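Comparing two fingertip sets on a bin-to-bin pick test

This page covers how we run a back-to-back comparison of gripper fingertips on the KUKA cell. The same steps work for a suction cup against a finger gripper, as long as both fit the same wrist flange. Allow half a day for two tip sets.

Before you start

Clamp both bins to the table and check that neither one shifts when you push on the divider. Run the hand-eye calibration again if anyone has moved the overhead camera. Set the arm to 40 percent speed. Load the Fallitz pick planner with the default grasp depth and write down the version.

Fit the first tip set. Torque the screws, cycle the gripper open and closed a few times, then zero the finger position in the controller. 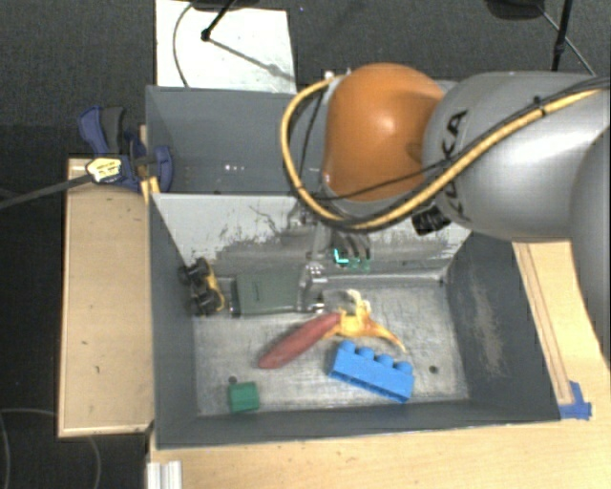 Object choice affects the result more than tip material does. A set made up only of boxes will favor flat tips, and a set of soft shapes will favor the narrow ones. Mix them, and include at least one object that sits against a wall. The grey-green case at the back of the front bin is a good test of that kind: it lies along the divider, and the finger has to come down at its right edge. The banana touching the dull red piece tests something else, namely whether the planner treats two touching objects as one. Leave contacts like that in place.

Running the trials

1. Place the objects in the front bin and save a camera frame as the layout reference.
2. Start the pick loop. Each object goes over the divider into the rear bin.
3. Log every attempt as pick, slip, miss or collision. A slip is any object that leaves the floor and drops before release.
4. When the front bin is clear, or after three misses in a row, stop and reset from the reference frame.
5. Stop at 108 attempts, change tips, zero again and repeat.

Do not change the hose routing between sets. Lise Penner found that a tighter loop at the wrist shifted the force reading enough to trigger false collisions – retie it only before a full new run.

Reading the log

Compare slips first, then misses. In our January run the Surkwood tips had 2 slips and the Luder tips had more than 40, nearly all on rounded objects. Collisions were equal, so we put those down to the planner.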